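# Seventeen years of other people's vinegar

Notes from a chat with Agnes Baxter, Grendley, 25/05/2025 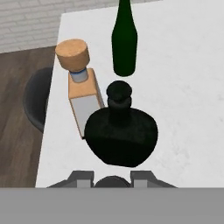 Agnes Baxter started making vinegar by accident. Half a barrel of cider went off in the shed and she couldn't bear to tip it. "My mother would of had me shot," she says. That was 17 years ago. Now she sells up to 32 cases a month, mostly to pubs. Bottles are a sore point. She likes dark green glass with a long narrow neck, same sort of thing as the one on the marble. "Pours slow. People drown their chips otherwise."

Tea arrives. Dog arrives. We get on to money.

"Terrible. Next question." Then she answers anyway. Apples up, corks up, rent on the Girard Lane unit up again in September. She nearly packed it in. Evangelia Liapis, her business partner, talked her round over a very long lunch. "She said give it 3 months. I said 2. We never did agree."

And the malt one, the Sirkura? Pause. "Too sharp. I rushed it." She's started agian with a slower batch, won't say when it's ready. No labels yet either.

Does she put vinegar on her own chips? "Salt," she says. "Just salt."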